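Home | Reviews | Visits | Artists | Contact

Open studios at Drirura

The Drirura open day promised 70 artists across three floors. I found plenty of locked doors, and a queue for the second floor that moved only when people gave up on it. Carmela Tedesco's small ink drawings were worth the climb. Sandro Bassi's talk on "porous authorship" was not – he read it off his phone.

The handout says 858 visitors came last April. I'd like to know who did the counting.

Comments

Gianni Pace: Second floor opened at four. You left too early.

Cinzia B.: Agree on the talk. The drawings were priced like furniture, though.

Recent
Ukden: a biennial without a budget
Plernel Prize shortlist, again
Seol print fair

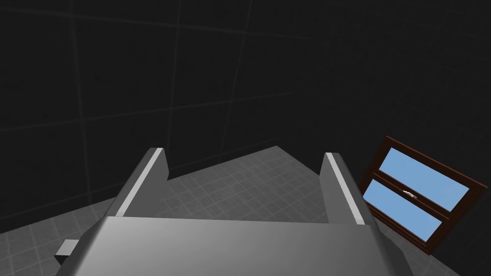 Cosimo Marino's sound room, reopening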